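Moving the flat's heating to lower flow temperatures

The boiler in this flat was set to a flow temperature of 75 degrees when I moved in, and I left it there for longer than I should have. The manual gives 75 as the factory setting. A condensing boiler only recovers useful heat from its flue gas when the water coming back to it is below 55 or so, and with the flow at 75 the return never got near that.

I started turning it down in October. This post records the settings, the balancing, and the one part that went wrong.

The system is small. One combi boiler in the kitchen cupboard, six radiators, 15 mm copper to all of them except the bedroom, which somebody ran in 10 mm. The room thermostat is a Hamdan wall unit in the hall, on/off only, no modulation. The radiator valves are Fanis thermostatic heads on everything except the hall radiator, which has plain lockshields at both ends so that the thermostat and a valve don't fight each other.

I clipped a pair of pipe thermometers to the flow and return under the boiler and wrote down both readings at 7 in the morning and 7 in the evening. With the flow set to 75 the return sat at 66. The boiler also fired for short bursts and shut off again, even with every radiator open. Its minimum output is well above what the flat needs on a mild day, so some cycling is unavoidable, but this was excessive.

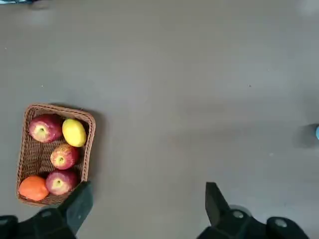
Balancing had to come first. The living room radiator is nearest the boiler and was taking most of the flow, with its two ends almost the same temperature. I closed its lockshield fully, then opened it by a quarter turn. The kitchen got half a turn, the hall half, the bathroom three quarters, and the box room one full turn. The bedroom stayed fully open on account of the 10 mm pipe.

Each adjustment needs a good half hour before the readings settle. I did one pass in an evening and a second the following weekend, and the second pass only moved the bathroom and the box room. After that the drop across each radiator was between 9 and 12 degrees, except the bedroom at 14.

Then the flow temperature. I went down in steps of 5 degrees and held each step until I'd had at least one cold night on it. At 65 there was no difference I could detect in any room. At 60 the warm-up from the overnight setback took longer, and I moved the morning start from 6.30 to 5.45. At 55 the return was 44 and there was a steady plume from the flue terminal, along with a regular trickle into the condensate trap.

The part that went wrong was the bedroom. At 55 it would not get past 17 degrees on a frosty night. The radiator in there was a single panel, 600 mm high, and had been marginal all along - at 75 it simply had enough excess temperature to hide it. I replaced it with a double panel of the same height and width from Zitcombe, the merchant's on the trading estate. The pipe centres matched on one side only. The double panel sits further off the wall, so the valve tail on the other side had to be extended, and I drained down twice because I nipped an olive the first time.

After refilling I dosed the system with inhibitor again. One bottle treats 100 litres according to the label, and the whole circuit holds well under that. The water that came out was grey but not black, so I didn't bother with a flush.
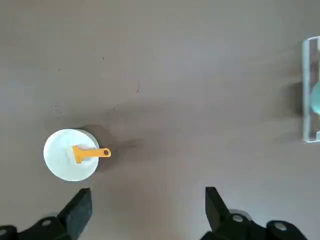
Gas use is harder to compare than temperatures. I read the meter on the first of each month and divide by heating degree days from the Cliveck weather station, which is close enough and publishes its daily figures. November came to 192 degree days and the consumption per degree day was lower than the previous November by 11 per cent. December was lower by 9. Two months is a short run, and the new radiator went in halfway through the second, so I wouldn't put much weight on the difference between them.

Hot water is on a separate setting on this boiler and I've left it at 50. Anyone with a cylinder is in a different position, as the store has to be kept at 60 or above for hygiene reasons, and turning the flow down without allowing for that is a mistake.

Remaining jobs: fit a weather compensation sensor on the north wall, if the boiler's terminals will take the Hamdan one, and lag the pipe run under the hall floor. I lifted one board to look and it's bare copper the whole way along.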